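**Varkthorpe alumni on stage**

Dima Zein's solo show *Grendby* opens in April, in a 296-seat house. The press notes call it "a bold reinvention of the monologue." We've read that line about most monologues, and the 24-minute excerpt we saw was a fairly ordinary one, well acted.

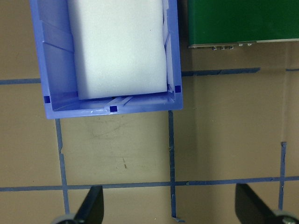 Director Kadir Kocabaş says the full version is much stranger. Maybe so. He promised the same of *Navickas*, which ran long and stayed put. Tickets go on sale to alumni first, with 400 held back across the run.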